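Visitors wanted for the Onard open day in December

Onard is opening its workshop doors for one long day this December, and we need people to come and take part. We mean taking part, too. You will sit at the controls of a two-armed robot, tidy a table with it, get annoyed with it, and then tell us what you thought. No background needed! If you can put dishes away, you already know everything the job asks of you.

We have space for 57 participants over the day, in small groups. The first group starts at 9:30 in the morning and the last one finishes at 6 in the evening. Each visit takes two hours, with a break in the middle (there will be soup, and there will be a lot of bread).

What you will be doing

Every group starts with a demonstration at the table we call Rasell. One of our operators drives both arms and talks you through each move while you stand close by and ask whatever you like. Then it's your turn. You pick up everyday things, carry them across the table and put them down somewhere sensible. Tape, boxes, racks, small plastic bits. They sound dull, and they are wonderfully hard, especially the thin ones that lie flat on cloth. 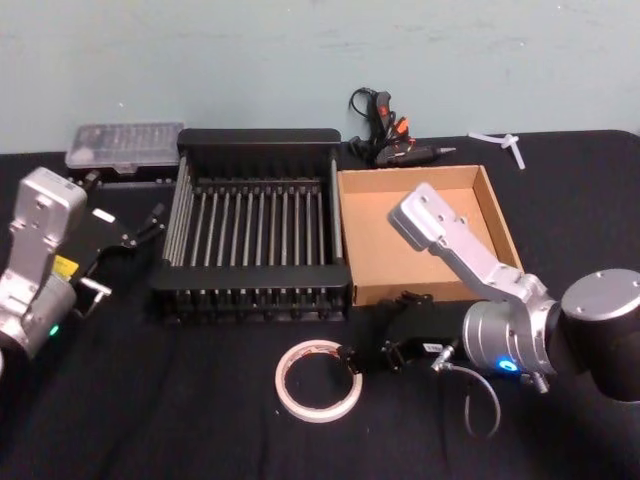

The Rasell table, with both arms over the cloth.

You will get a practice round, then three short tasks, then a free round where you choose your own goal. Last year people came up with far better tasks than we did, and two of those are now part of our regular practice. There is no score sheet and no prize for speed. We do write down where people hesitate, so please hesitate as much as you need to.

Who we are looking for

Anyone 16 or over. We would especially love to hear from people who work with their hands: cooks, tailors, nurses, bike mechanics, gardeners, people who pack orders all day. You notice things about grip and reach that we miss after months of looking at the same table. Left-handers, please come, we never have enough of you. If you use a wheelchair, the control station adjusts and the whole route from the street is step-free. If you wear glasses, bring the ones you use for close work.

You don't need to be good at video games. Some of the steadiest driving we saw last year came from people who had never held a controller in their lives.

The part most visitors talk about afterward is lining up the fingers. From the side it looks easy enough, and then you try to get one finger inside a ring and one outside, and suddenly you are holding your breath.
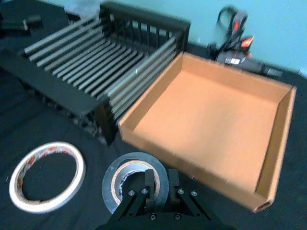 Concetta Negri wrote to us after last year's visit: I came for my son and ended up refusing to give him his turn. What I liked was that the operator let me get it wrong for a good five minutes before offering a hint. I would have liked more time in the free round and a higher stool. Otherwise, put me down again, please.

The stools are fixed, Concetta, and the free round is now twenty minutes.

We are also looking for four table hosts for the day. This is a paid job, seven hours including breaks, at a flat 1140 for the day with lunch. Hosts welcome each group, explain the controls, put the objects back between rounds and keep an eye on the clock. Being patient matters much more than being technical. There is a paid training afternoon beforehand with Leonie Eichhorn, and by the end of it you will be able to drive both arms yourself. A good part of it goes into resetting the table, where there is more to decide than you'd think: a roll of masking tape resting on the rods of the dish rack is a very different start for a beginner than the same roll flat on the cloth. Hosts get to choose, and we want hosts who enjoy choosing. 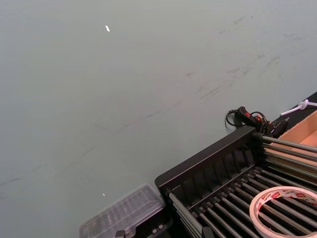
Training is the best afternoon of our year, and we keep it loose on purpose. Leonie sets up a table, everyone has a go, and then we argue about what made it hard. Scuffs and streaks on a pale, flat surface don't trouble a person for a second, but they are in the view from the wrist all the same, and hosts should be ready when a visitor asks what the robot makes of them. It's a great question, and you'll have had time to chew on it.

How to sign up

Write to Flora Kerr at the Onard front desk. Tell us your name, whether you want to visit or host, and whether morning or afternoon suits you better. Visitors, add a line about what your hands do all day. Hosts, add a few lines about a time you taught somebody something. No résumé, please.

Visits are free. Wear sleeves you can push up, and leave large bags at the desk. Bijan Jalali will be at the door from 9 in the morning and can answer questions about parking and the bus.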